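Against the Subscription Nail Robot, Mostly

Every few months a company decides that fingernails are a problem waiting for a machine. The latest one to reach my inbox is Jindero, a countertop manicure robot from a firm called Conavar. It costs $875, plus a plan of $40 a month, which covers polish cartridges and something called "shade access." I have been thinking about shade access ever since.

To be fair to the thing, it works. You put a finger in the slot, a small arm wanders over, and a nail gets painted. The edges are clean. Mine are never clean, and I have had decades of practice. If Conavar had stopped there, this would be a short and friendly column.

But Conavar did not stop there. The robot paints only from its own cartridges, and it knows which ones you've paid for. Pick a color outside your plan and the app shows you a little padlock. I have been refused by bouncers with more warmth.

The brochure claims 474 shades. I believe it, in the way I believe a hotel when it says it has a gym. You see them on a phone screen, one at a time, each on the same perfect cartoon nail. Terracotta and brick look alike on my phone. With the brightness down, so does plum.

The old way

My own salon, Papadakis, handles color with no software at all. You get a chart, you point, and if you change your mind you point somewhere else. It is hard to improve on pointing.

I bought a chart for home, too, and put it in a frame, which tells you how my winter is going. It's number 024 from MIGEEN.C, with three tips to a set, running from pale beige through coral and brick to olive and a very dark brown. Held up over the table, it lets me compare the salmon with the rosy pink in one glance. The app wants eleven swipes for that.

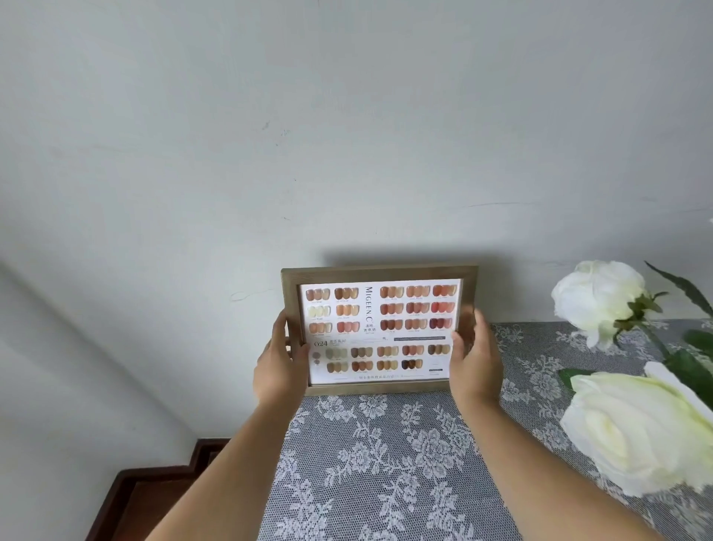
What I would pay for

Give me a robot that takes any bottle. Furnton, a smaller outfit, says its kit will do this someday, at a price nearer $2,000, and I find that I'm less offended by the big number than by the padlock. A drill doesn't ask which walls I've subscribed to.

I'd also like a printed chart in the box. Conavar must have the colors lying around somewhere, and paper is cheap. Mail me a new sheet when the shades change and I might even forgive the monthly fee — or at least complain about it more quietly.

Until then the Jindero is going back in its carton. The return form has a field for my favorite shade, and it won't let me leave it blank.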